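A small whiteboard is one of those things you don't think you need until it's lying next to your notebook. Then you use it for everything! The Flurkbridge desk board is our favorite of the handheld kind: white writing surface, pink-red border, and light enough to pick up, read out loud from and put down again without clearing a space first.

We like it best as a study companion. Copy out a line from whatever you're reading, say it a few times, wipe it, write the next one. Kids learning spelling words get on well with it, and so do grown-ups who are trying to get a tricky sentence to behave before it goes on paper.
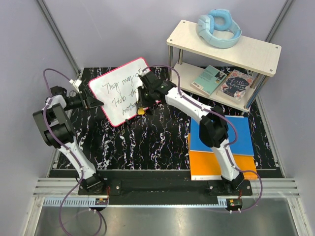

*Flurkbridge desk board with the two-tier shelf, headphones on top and "Little Women" below.*

It goes very nicely with a two-tier shelf in light wood, too. Four metal posts hold the boards apart, so there's a level for the books you're in the middle of and another for headphones (or a mug, or the pile of mail you're ignoring). If your desk is already full, a shelf like this gives you back a good bit of room for writing.

**What you get**

- One dry-erase board with pink-red border
- 4 markers: two black, one blue, one green
- A soft cloth for wiping

Item number 1254. The board weighs 400 grams, and you can order it by itself or in a class set of 8. The shelf, books and headphones are not included.

**Writing on it**

Black shows up best, so start with that. Big, loose handwriting is fine, and three short lines make a comfortable amount of text if you want to read it from the other side of the table. Smaller writing works for lists, but give the ink a moment before you rest your hand on it.

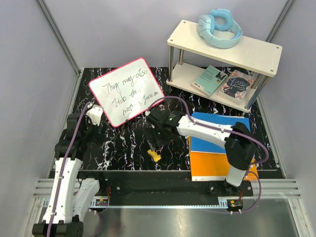
*Black marker on the white surface, with the board leaning at an angle.*

**Care**

Wipe with a dry cloth after each use. For older marks, use a slightly damp cloth and dry the surface well afterward. Please don't use scouring pads, and keep permanent markers in a different drawer!

Replacement markers are sold separately, in black or in mixed colors. Class sets ship flat in one box, with the cloths packed between the boards.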